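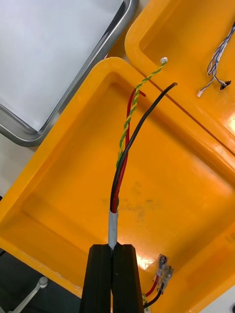 Do you have a drawer full of old leads? Come and talk to me about it

I'm looking for people in and near Himton who keep things that might come in handy. Chargers for phones you no longer own, the spare plug off a lamp, odd screws in a jam jar, that sort of thing. If you've just thought of a particular drawer (or a particular cupboard under the stairs!) then you're the person I want.

The project is called Rallska and it's about what we hang on to at home and why. I've been wanting to do this one for years. My own drawer sticks when you try to open it because a coil of aerial cable has worked its way up behind the one above, and I still can't bring myself to get rid of the cable. I don't even have an aerial any more.

You don't need to be tidy or untidy or handy with a screwdriver. I'd love to hear from people in flats and shared houses as much as people with a garage, and if you've moved recently and had to decide what came with you, even better.

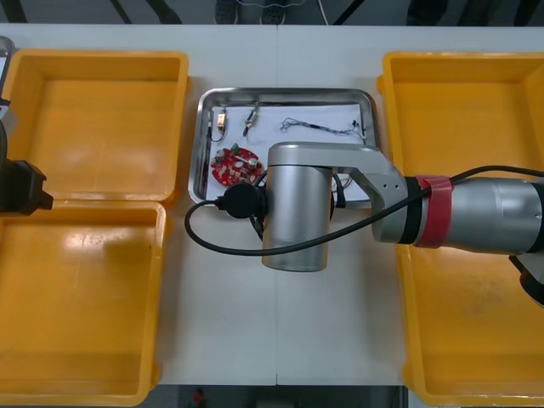
Bethan Okell
Lead interviewer, Rallska

What you'd be doing

It runs for nine weeks. At the start we have a long chat, in person or over the phone, and you tell me what you've got and how it came to be there. After that you keep a notebook — I'll send you one — and jot something down whenever you add to the pile, use something from it or finally let something go. A line or two is plenty. Some weeks you won't write anything and that's fine, please don't make things up to please me.

At the end we talk again and go through the notebook together. I'll ask if I may quote from it. You can say no to any bit of it, and your name won't be used either way.

You get £140 for taking part, half after the first chat and half after the last one. Bus fares are on top, so keep your tickets. 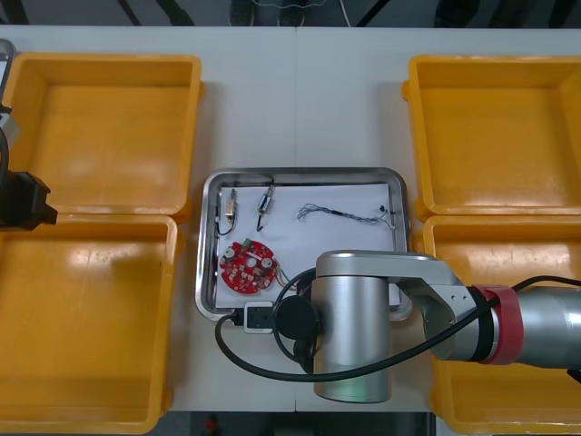

One reply to my first notice, from Tremton, said the trouble with all this is that the day after you throw out a lead you need it, and had I thought about that? I have, and I'd like a whole notebook on it, please. The same letter went on to say that a neighbour's box of fuses had been handed down twice and was now more or less an heirloom, and I read that bit out to my mum, who went quiet and then admitted to a tin of her own.

So do write in even if you think your lot is too dull. Dull is good. I'm not after collectors with labelled shelves, though if that's you I won't turn you away.

I should say I can't take anybody under 18, and only one person per household, so you may have to fight it out between you. If you'd like to do it in a language other than English, tell me and I'll see what I can sort out. 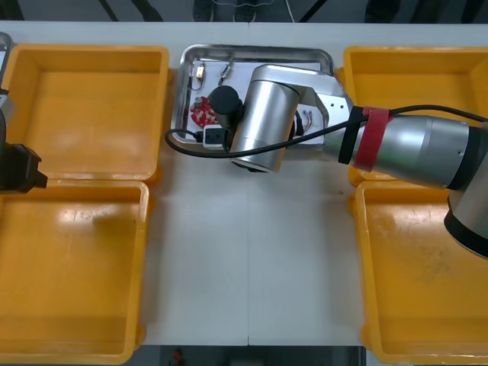
How to put your name down

Drop a note through the door of the Selvanayagam Rooms in Himton, marked for Rallska, or ring the front desk and leave a message. The 442 stops right outside. Tell me your name, the best way to reach you, and one thing you've kept for longer than makes sense. A couple of sentences will do, no forms at this stage.

I need to hear from you by 2/15/21. I'll get back to everyone, yes or no. If you wrote to me in December and haven't had an answer, please try again — a few messages went astray when we changed the phones over.

The front door is step-free and there's a kettle. Bring something from the drawer along if you like.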